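Search this site
Search
Enter keyword and press return

Small Kitchens and Other Toys – the Panham play room gallery

Welcome to the gallery page for the play room at Panham. The room opened to families in June and has been added to bit by bit, mostly with second-hand toys that were cleaned, mended and put back into use. A lot of parents have asked what we have and where things are kept, so this page goes through the main corners of the room with a note on each one.

All notes are by Shadi Karaki, who looks after the toy store. The page was last updated on May 7, 2021. Not every corner has a picture yet. More will be added when the shelves have been sorted.

The book corner

Two low shelves under the window, with picture books on the bottom and longer stories on top. We have 264 books on the list at present. Board books go in the blue crate and should stay there, as they get bent if they are pushed in with the paperbacks. Please leave torn books on the desk and do not tape them yourselves. Ordinary sticky tape goes yellow and pulls the print off.

The Haddadin blocks

A large set of plain beech blocks, known by the name of the family who passed them on. There are some 200 pieces, in two wheeled boxes. The arches and the long planks are the ones everybody wants, and they tend to end up under the sofa. The set was sanded over the winter and oiled once. A few of the small cubes still have old crayon on them that would not come out.

Towers can go as high as the child's own shoulder. Please build on the rug, as the floorboards mark easily.

The Zurkum railway

Wooden track and a mixed lot of engines and trucks. The track came from three different sets and the joints do not all match, so there is a small bag of double-ended connectors hanging on the side of the box. The turntable is stiff but does work. Two of the bridges have been glued and are fine for trains, though not for standing on.

The tunnel has been missing for a while. If it has gone home in somebody's bag, we would be glad to have it back – no questions asked.

Dressing-up rail

Hats on the hooks, everything else on hangers. We wash the fabric items every fortnight and the hats when they need it. Capes fasten with press studs and have no ties. Shoes have been taken out altogether because too many children slipped in them.

The play kitchens

We have two of these and they are the busiest part of the room. The older one is a Driltora unit with a painted front and a deep sink. One door has been rehung, and it now closes properly if you lift it slightly. The oven shelf comes out for cleaning. Tin pans only in this one, please, as the plastic ones get wedged behind the shelf.

The second kitchen is the compact one, with white tiles behind the worktop and a shelf over them. The hob is dark grey and the wooden utensils hang against the tiles. It suits two children at a time. Wipe the worktop with a damp cloth and nothing stronger.

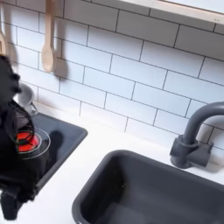

Play food and crockery

Kept in the drawers between the two kitchens. Fruit and vegetables are in the top drawer, bread and cakes in the middle, cups and plates at the bottom. The felt food was made by parents and can be washed by hand in cool water. The cardboard packets wear out quickly, and we are always happy to have clean empty ones from home – small cereal boxes and egg boxes are best. No glass jars and nothing that has held nuts.

The puzzle cupboard

There are 19 puzzles in the cupboard, sorted by number of pieces, with the easiest on the lowest shelf. Each piece has a letter pencilled on the back to show which puzzle it belongs to. Stray pieces go in the tin on top. The farm puzzle is one piece short and has been left in because the children like it anyway.

Borrowing and giving

Blocks, railway and kitchens stay in the room. Books and puzzles can be borrowed for two weeks, and should be written in the red notebook by the door. If you have toys to give, please ask Shadi before bringing them in, as storage is tight and we cannot take soft toys or anything with a mains plug.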